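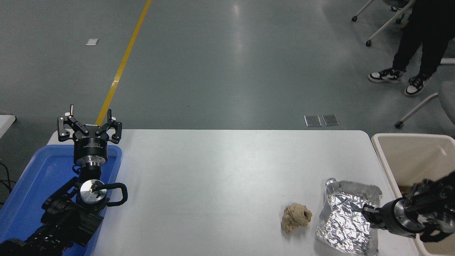
Telemóvel apreendido pela polícia: quanto tempo até o devolverem?

Olá a todos. Em novembro entraram-me em casa com um mandado por causa de uma burla que, pelos vistos, passou por um número antigo meu (vendi o cartão em 2021, e o telemóvel foi atrás). Levaram o meu aparelho atual para perícia e deixaram-me um auto de apreensão – duas folhas e um carimbo. Não sou arguido, pelo menos ninguém mo disse. Já liguei para a esquadra 3 vezes e mandam-me sempre esperar. Posso pedir que mo devolvam? Tenho lá as fotos todas e os contactos do trabalho!
– Zlata Romaniuk

Resposta de Joris Kramer

Passei pelo mesmo, Zlata, e o meu erro foi ligar para a esquadra. Quem decide é o Ministério Público, por isso procura no auto o número do processo e faz um requerimento por escrito, dirigido ao procurador. Eu expliquei que precisava do aparelho para trabalhar e pedi que, se não o pudessem devolver já, me dessem ao menos uma cópia dos contactos. Demorou roughly dois meses, o que foi uma seca, mas veio inteiro. Guarda o comprovativo da entrega!

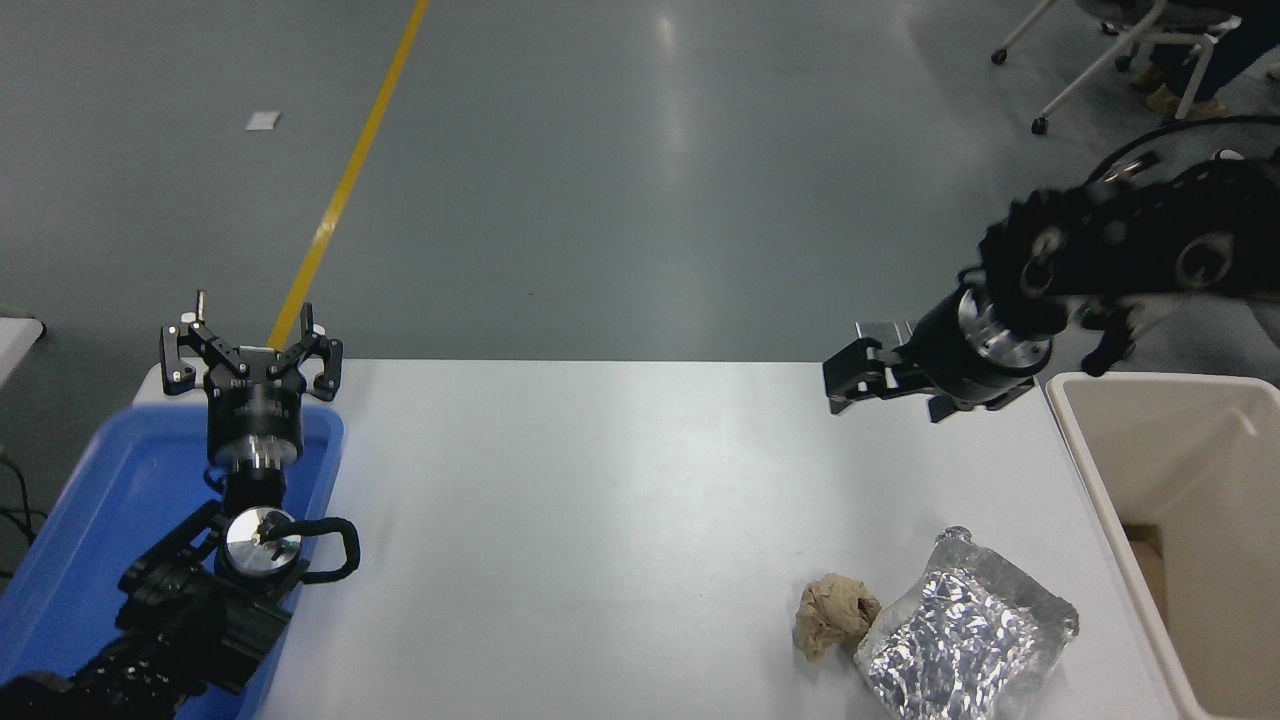 Mesa branca e linha amarela no chão

Resposta de Munther Srour

compra outro e esquece, o meu nunca mais o vi

Resposta de Vitalii Yatsenko

Concordo com o Joris. Só acrescento que, se te chamarem para prestar declarações, convém falares antes com um advogado – mesmo como testemunha. Se não puderes pagar, pergunta na Segurança Social pelo apoio judiciário. E leva o contrato de venda do cartão, se ainda o tiveres.

Este site utiliza cookies para melhorar a sua experiência. Ao continuar a navegar, aceita a nossa política de cookies. Aceitar | Definições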